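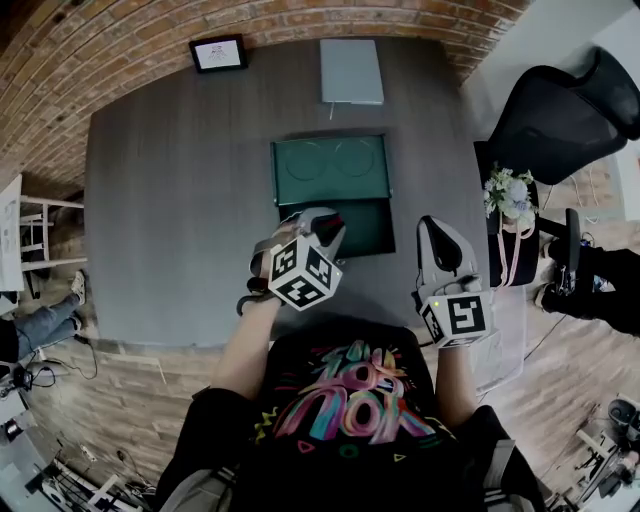
*Dark green box on a charcoal gray tabletop, with a small framed print and a pale gray folder or tablet case near the wall.*

# Desk Boxes and Tabletops: Frequently Asked Questions

Last updated August 7, 2026. Applies to Plavano flat boxes, Wirkine work tables and Kotness desk accessories bought through the Dauda store.

## Choosing a box

**What is a flat box for?**

Items that stay on the table but shouldn't lie loose on it: pens, clips, adapters, small tools, memory cards, spare keys. Paper larger than the inside of the box belongs in a folder.

**How do I know whether my things will fit?**

Measure the tallest item, not the longest one. Long items can usually go in diagonally. An item that stands higher than the rim will hold the lid open and strain the hinge. Leave a gap of 7 mm between the tallest item and the closed lid.

Inside measurements are printed on the product label. The outside measurements on the store page include the rim and can't be used for this.

**Is the Plavano flat box lockable?**

No. The lid closes by friction. Don't use the box for medication or anything else that has to be kept from children.

**Can I buy a replacement lid?**

Yes, for current colors. Lids and bases are sold separately under the same color code. Boxes made before July have a slightly narrower hinge pin and take the older lid. Check the code molded under the base: codes ending in a letter are the older type.

**Will a new lid match an old base?**

Not exactly. Dark colors, green in particular, lighten a little with years of daylight. Order both parts if the difference matters to you.

## Placing things on the table

**Where should the box go?**

Near the center if you open it many times a day, toward the back if you don't. A box with a hinged lid needs clear space behind it equal to the depth of the lid. Open it fully once before deciding on a spot.

**My frame keeps getting knocked over. What can I do?**

Move it to the far edge, close to the wall, and off to one side of where you reach. Frames with a fold-out stand need 20 mm between the stand and the wall. Kotness frames can also be used flat, with the stand folded in.

**Can I store a tablet in its case on the table while it charges?**

Follow the instructions that came with the tablet. Some cases trap heat and should be opened during charging. Whatever the case, keep the cable out of the hinge and don't put a box or a stack of paper on top.

**How should I route a cable that comes in from the wall side?**

Along the back edge, then forward only at the point where it's needed. Leave enough slack that the plug isn't pulled sideways when the device is moved. A cable that crosses the middle of the table will catch on the corners of a box sooner or later — the adhesive clips in the Kotness set are meant for this.

**How much can I put on the table?**

Wirkine work tables are rated for 25 kg spread evenly over the top. The rating doesn't cover a person sitting on the edge, or a clamp-mounted load.

## Sorting the contents

**What order do you recommend for clearing a full box?**

1. Empty it completely onto a towel or a sheet of paper.
2. Take out anything that has a place elsewhere.
3. Group what is left by use. Pens with pens is fine, but a pen that belongs with a label roll should stay with the label roll.
4. Wipe the inside and let it dry.
5. Put back the groups you use daily, nearest the front.
6. Put the lid on. If it doesn't close flat, remove one group and try again.

**How many dividers can I use?**

Up to seven in the large base. The small base has no divider slots.

**Do I need the foam liner?**

Only for items that scratch or rattle. The liner reduces the usable depth, so measure again after fitting it. It can be cut with scissors.

**Can I stack two boxes?**

Yes, with both lids closed and the heavier box at the bottom. Three or more become unsteady when the table is bumped.

## Cleaning and care

**How do I clean a matte dark tabletop?**

Use a damp microfiber cloth with a drop of dish soap, then a dry one. Matte charcoal shows dust and finger marks more readily than light gray, and circular wiping leaves visible rings while the surface dries. Wipe in straight strokes.

Don't use:

- furniture polish or wax
- scouring powder
- melamine sponges, which leave shiny patches
- undiluted alcohol

**Can shiny patches be removed?**

No. They are wear in the finish. Turning the table so that the patch sits at the wall side is the usual remedy.

**How do I clean a lid with a raised or pressed pattern?**

A soft toothbrush and warm water. Dust collects along the edges of the pattern and a cloth passes over it. Rinse, shake, and dry the lid open side down. Don't put it in the dishwasher; the panel can warp enough that it no longer closes.

**The box leaves marks on the table when I slide it. Is that damage?**

Usually not. The feet leave a faint rubber trace that comes off with soapy water. If the mark remains, check under the box for trapped grit. Replacement feet come in the hinge repair kit.

## Orders and returns

**Can I return a box after using it?**

Within 20 days, if it's clean and the hinge is undamaged. Cut liners can't be returned.

**What does the table warranty cover?**

Lifting of the surface layer, loose leg fittings and splitting at the corners, for seven years from the delivery date. Scratches, heat marks and shiny patches are excluded. Keep the delivery slip — the store can't look up table orders by address.

**Where do I find the color code?**

On the underside of the box base, and on the underside of the tabletop next to the left rear leg. Include it in any request for spare parts.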